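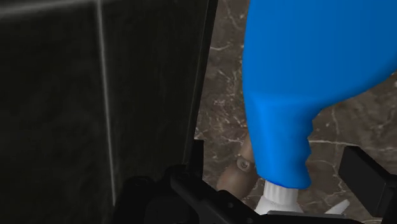
Figure 2. Rendered view with a dark panel and a veined brown marble countertop behind it.

4.2 Scouting and early losses

We looked next at how players of Warnance spend their first minutes. Warnance is a real-time strategy game in which two sides gather ore, put up buildings and try to destroy each other's base. All matches in the sample were played on the Clirkano map, which has a river down the middle and two crossings. Replays were taken from the public server up to 15 August 2025, and those that ended in a dropped connection were removed. This left 1719 matches.

A match was marked as "scouted" if a player moved any unit across the river before finishing a second barracks. In 61 per cent of matches at least one side did so. Scouting players lost more units early on, mostly to towers at the northern crossing, but they were less often caught out by an air attack later. The gap was widest among players in the lower four ranks. In the top ranks it was small, and we would not read much into it.

The Tam faction needs separate treatment. Its first unit can swim, so its players often cross the river without meaning to scout at all. We counted these crossings only when the unit came within sight of an enemy building. Using the looser rule raises the Tam figure but leaves the order of the factions unchanged.

Replays were read with Sorkosex, which records orders and positions but does not store what each player had on screen. Camera movement is therefore missing from the results in this section.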